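From: Sarahí Tovar
To: glaze-and-body list
Date: April 2020
Subject: Re: [glaze-and-body] Pinholes in satin matt over speckled stoneware

I have left the relevant part of the earlier message in and cut the rest. My reply follows in the order the points were raised.

> We have changed from a smooth buff body to the Pacheco speckled one and
> now get pinholes on most of the outside walls, worst near the foot. Same
> glaze (the Zirer satin matt, bought as powder), same kiln, same schedule.
> Insides are mostly clean. I raised the bisque by two cones' worth of
> time and it made things worse, not better. I also tried a second coat.
> Is this the speckle, the bisque, or the glaze? Somebody at Mikavville
> told me to soak for an hour at the top and I would like to hear other
> views before I spend the electricity. Also, does anyone sieve the
> powder again after it has stood over winter?

1. The speckle

Speckled bodies get their spots from coarse particles, usually iron or manganese bearing, and these give off gas later in the firing than the clay around them. If the pinholes are centred on dark spots, the speckle is the source. If they fall between the spots with no pattern, look elsewhere. A hand lens is enough to tell. Check at least a few pots from different shelves before deciding, as one shelf can be misleading.

In my own tests in February the holes sat over the spots on the outside walls and nowhere in particular on the insides. The insides were poured and the outsides dipped, so the coat was not the same thickness, and I would not put much weight on the difference between the two.

2. The bisque

Your result does not surprise me. A longer bisque at the same top temperature should help with carbon, but if the top temperature crept up as well then the pot takes in less water, the glaze goes on thinner and dries more slowly, and you get a weak, uneven coat. Please post the actual figures. "Two cones' worth of time" can be read in more than one way.

What I use for this body:

Slow climb to 300 with the vent open.
Hold there for 2 hours.
Normal climb to the top, vent still open until red heat.
No hold at the top.
Leave gaps between pots. Stacking foot to rim traps gas in the lower pot, and if your trouble is near the foot I would look at this first.

Temperatures are in Celsius. My controller reads a little high at the lower end and I have not corrected for it.

3. The glaze

The second coat is likely to have made it worse. A satin matt is stiff when melted and does not heal over a bubble the way a gloss will. Thick stiff glaze over a gassy body is the poorest combination. Go back to one coat, and dip for a shorter time than you did on the buff body.

I measured specific gravity before each dip and adjusted with water until it matched the last good batch. Do this before changing anything in the firing. It takes a minute, and a drift of a few hundredths is enough to alter the result.

Wipe the pots with a barely damp sponge before glazing. Trimming a coarse body drags grit across the surface and leaves small open pits, mostly low on the wall where the most clay is taken off. Those pits hold air, and the glaze bridges them. Running a metal rib over the leather-hard wall after trimming pushes the grit back in. That one change removed more of my pinholes than any change to the kiln.

4. The hour's soak

I would not start there. A long soak at the top can set off more gas from the iron and will also alter the surface, and the Zirer loses its satin look if held too long. A short drop-and-hold is a better trial: reach top temperature, let the kiln fall by a modest amount, and hold at the lower point. The melt is stiffer but fewer new bubbles are forming, and the old ones have time to close. Try 15 minutes first.

5. Sieving after storage

Yes, always. Powder that has stood in a cold shed picks up damp and forms small hard lumps that do not break down in the bucket. I put it through an 80 mesh twice, wet. If the lumps are crystals that will not crush between the fingers, something soluble has come out of the mix, and it is safer to throw the batch away than to try to grind it back.

6. Test record

My notes for this body and glaze are under test number 2418 in the shared folder, with the Futent controller programme typed out at the bottom. Please add your own rows underneath and do not edit mine. Useful columns are body batch, bisque top temperature, specific gravity, dip time in seconds, shelf position and whether the wall was ribbed.

Two of my rows have no shelf position. I forgot to write it down and have left them blank.

7. Cups

For anyone testing on cups instead of tiles, choose one without a handle, with a wide mouth and a wall that bulges a little before narrowing to the base. It shows the glaze on both a swelling and a narrowing surface, which a flat tile cannot do. The speckled cup at the back left has the sort of outline I mean.

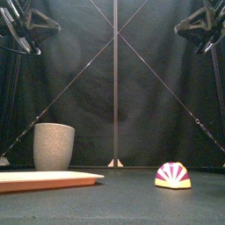

8. Still open

I have no results for this glaze over the coarser Pacheco body, or over slip. If anyone has fired either, cone and schedule please, on list.

Sarahí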